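Le pain grillé

Je tiens cette petite encyclopédie de la cuisine ordinaire depuis quelques années, et il a fallu que j'arrive à la lettre P pour me rendre compte que je n'avais rien écrit sur le pain grillé. Rien ! Alors que j'en mange tous les matins, debout, vers sept heures, en attendant que le café passe. Voici donc l'article, un peu long, avec mes préférences mêlées aux faits (les lecteurs habitués ne s'en étonneront pas).

Définition

On appelle pain grillé une tranche de pain déjà cuit que l'on soumet une seconde fois à une chaleur sèche, jusqu'à ce que sa surface brunisse et durcisse. La mie, elle, reste plus ou moins souple selon l'épaisseur de la tranche. C'est ce contraste qui fait tout l'intérêt de la chose, à mon avis, et c'est aussi ce qui sépare le pain grillé de la biscotte, séchée jusqu'au cœur, et du croûton, souvent passé dans un corps gras.

Le mot « toast », que nous avons repris à l'anglais, vient lui-même de l'ancien français « toster », griller, rôtir. Il a traversé la Manche, il est revenu avec un accent, et il sert aujourd'hui à désigner aussi bien la tranche du matin que le petit carré garni de l'apéritif. Chez moi on dit « tartine » pour tout, grillée ou pas, ce qui ne simplifie rien. Au Québec on dit « rôtie », et je trouve ce mot très joli.

Un peu d'histoire

Griller le pain est d'abord une façon de ne pas le perdre. Un pain de la semaine passée redevient mangeable dès qu'on le chauffe, et on a dû s'en apercevoir très tôt, devant n'importe quel feu. On posait la tranche sur une pierre chaude, on la piquait au bout d'une fourche, on la coinçait dans un support en fer forgé qui pivotait devant l'âtre. J'ai chez moi un cahier de recettes recopié par plusieurs mains, dont la première page porte la date de 1731, et on y trouve du « pain rosti » à presque toutes les pages : dans le bouillon, sous les œufs, pilé pour épaissir les sauces.

Cet usage du pain comme liant a beaucoup reculé, dommage. Une tranche bien brune, écrasée dans un jus de viande, donne une couleur et un petit goût de noisette que la farine ne donne pas. Essayez dans un civet !

Les appareils électriques sont arrivés bien plus tard, au tournant du vingtième siècle, avec des fils chauffants à nu et une tranche qu'il fallait retourner soi-même. L'éjection automatique s'est répandue dans l'entre-deux-guerres, à peu près en même temps que le pain vendu en tranches, et les deux se sont bien aidés.

Ce qui se passe dans la tranche

La couleur et l'odeur viennent surtout de la réaction de Maillard, entre les sucres et les acides aminés du pain. Elle devient franchement rapide lorsque la surface dépasse les 140 degrés. Avant cela, la chaleur sert d'abord à chasser l'eau, et tant que la surface est humide elle a bien du mal à monter au-dessus de 100 degrés. Voilà pourquoi un pain très frais paraît ne rien faire pendant un moment, puis brunit d'un coup.

Le rassissement mérite un mot aussi. Un pain rassis n'est pas seulement un pain qui a séché : son amidon s'est réorganisé et la mie est devenue ferme. Réchauffé, cet amidon se détend en partie, et la mie retrouve du moelleux, mais pour peu de temps – le pain grillé qui attend dans une assiette devient vite du carton.

Quant au pain noirci, on conseille de gratter les parties brûlées ou, mieux, de s'arrêter au doré, à cause de l'acrylamide qui se forme dans les aliments riches en amidon cuits trop fort. Je le dis d'autant plus volontiers que je l'aime foncé, et que je me surveille.

Quel pain choisir

Le pain de mie grille de façon régulière parce que son alvéolage est serré, et il colore vite parce qu'il contient souvent du sucre et un peu de lait. La brioche va encore plus vite : tournez le dos et c'est trop tard. Le pain de campagne, avec ses gros trous, grille par endroits et laisse passer le beurre (prévoir une assiette). Le seigle demande de la patience, mais tient remarquablement sous un fromage un peu fort.

Pour l'épaisseur, je coupe à un gros centimètre. Plus fin, on obtient un craquelin, agréable avec une soupe. Plus épais, on retrouve un cœur presque cru de mie tiède, comme dans les cafés où l'on sert une tranche unique, énorme, noyée de miel.

Les façons de griller

Au grille-pain, le plus courant, la tranche chauffe verticalement sur ses deux faces. Les numéros du bouton ne correspondent pas forcément à des minutes et varient d'une marque à l'autre, si bien que chacun finit par connaître le sien. La deuxième fournée, dans un appareil déjà chaud, peut sortir plus foncée que la première, donc je baisse d'un cran.

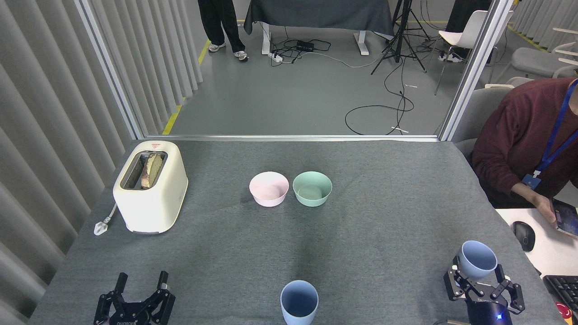 À la poêle et au four

La poêle sèche, à feu moyen, donne un pain très croustillant aux points de contact et plus tendre ailleurs. Avec une noisette de beurre, on change de catégorie : c'est presque du pain perdu sans les œufs, et je n'ai aucune objection. Le four convient aux grandes tablées, sur la grille et non sur la plaque, pour que l'air circule en dessous. Sur les braises, il faut surveiller chaque tranche, mais le goût de fumée n'a pas d'équivalent, surtout avec une gousse d'ail frottée ensuite.

Garnitures et usages

Beurre et confiture, bien sûr. Le beurre doit être mou, sans quoi il arrache la mie, et il se pose pendant que le pain est chaud. Ailleurs on frotte de tomate et on arrose d'huile, on étale des haricots à la sauce tomate, ou de la confiture de coco avec des œufs mollets à côté. J'ai un faible pour la sardine écrasée au citron, à dix heures du matin, sans raison valable.

Conservation

Le pain tranché se congèle très bien et passe directement du congélateur au grille-pain, un cran plus haut que d'habitude. Une fois grillé, on le tient debout, dans un porte-toasts ou appuyé contre un autre, pour que la vapeur s'échappe. Les miettes, je les garde dans un bocal pour les gratins.

Voir aussi : biscotte, chapelure, croque-monsieur, pain perdu.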